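5/22/23 - gripper comparison, Vullix vs. the old Candov

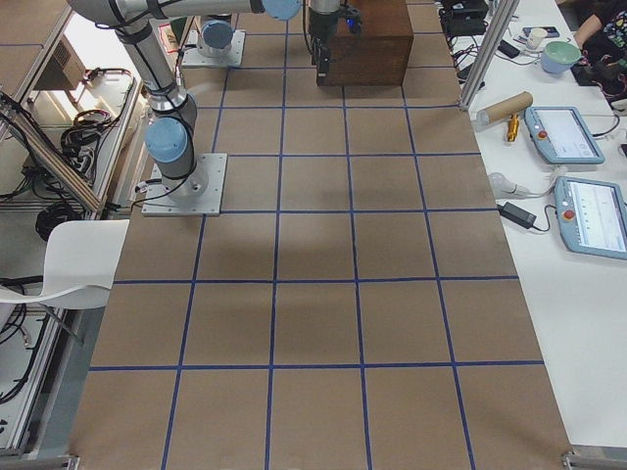
*Near arm, two-finger gripper up by the wooden box. Both pendants on the white table.*

Starting point is the claim in the Vullix sheet that it "holds what it grabs." I don't buy it yet. The February numbers we were sent came without a description of the parts, the surface or the approach speed, so I'm treating them as advertising until we have our own.

Total closes logged so far, both grippers together: 3,039. Of those, 2,363 count as clean under our rule (part lifted, held through the move, released inside the target square). I went back through the rule this morning and it's looser than I remembered. A part that rotates in the fingers but lands in the right square still passes. That flatters both grippers, and I suspect it flatters the Vullix more, as its pads are slicker and things turn in them. Can't prove it from the log. We never recorded rotation.

Grid: tape lines on the kraft paper are good enough for scoring by eye and not good enough for anything else. Paper creeps between the clamps if you lean on it. I re-zeroed to the same tape crossing at the start of each block and the offset was never quite the same twice. Could be the paper, could be the arm, could be me jogging to the crossing by eye. Somebody should put down a hard reference. I've written this before.

Controllers. Same firmware on both as far as I can tell, but the force setting doesn't mean the same thing from one gripper to the other. The Candov takes it as a stop threshold. The Vullix seems to take it as a target and keeps squeezing toward it. So "matched force" in the test plan isn't matched at all, and everything in the first block is a comparison of two different behaviors with one label on them. I would throw the block out. At minimum don't put it in the same table as the rest.

Soft items: ran 20 tries each on the foam block. Vullix dented it every time at the default. Backed the setting off and it stopped denting and started dropping. There's a narrow band in between where it behaves, and I found it by fiddling, so I don't expect anyone to find it again from my notes (setting is in the log, last line of the foam run, for what that's worth).

Hard items: no difference I'd defend. The Vullix closes faster, and that's the part that looks impressive when people stop by. Faster close did nothing for the cycle time, the arm is what we wait on.

Cutosine pads arrived, tried them on the Candov for 9 tries before one started peeling at the corner. Glue, probably, and probably my glue. Before it peeled it looked better on the smooth cylinder than either stock pad. Nine is nothing. Not writing "improved grip" anywhere until there's a proper run.

Camera trigger: late again on part of the second block. The close event in the log and the close in the video don't line up, and the gap isn't constant, so it can't be fixed with one offset. I scored those from the video and marked them V in the margin column. If the V rows disagree with the rest, believe neither.

The Stamatopoulos test plan wants both arms running at once to save time. Tried it for a short while with the far arm on a slow loop. Near arm position readings got noisier. Table flex would explain it, both bases are on the same top. Or it's nothing and I was looking for it. Stopped the far arm and went back to one at a time, will repeat with the far arm holding still but powered, then moving, same program on the near arm both ways.

Cable at the near base wants watching. On a full swing toward the shelving side it pulls before the joint limit does. Took the limit in by hand for now. The change is on the pendant only, it is NOT in the saved program, so a reload wipes it.

Where I am: no reason to switch. The Vullix might be better on something, but we haven't found what, and the one thing it clearly does differently (the squeeze) is a nuisance for the soft parts. The case for it so far is a nice data sheet and a quick close.

To do:

- tighten the scoring rule, add rotation, rescore from video where there is video
- hard reference point under or through the paper
- work out force units on both, with the load cell, before any more "matched" runs
- reglue Cutosine pads with the proper stuff, clean the fingers first this time
- cable slack at near base, then put the joint limit back
- ask Vullix what parts they used in February. Asked once already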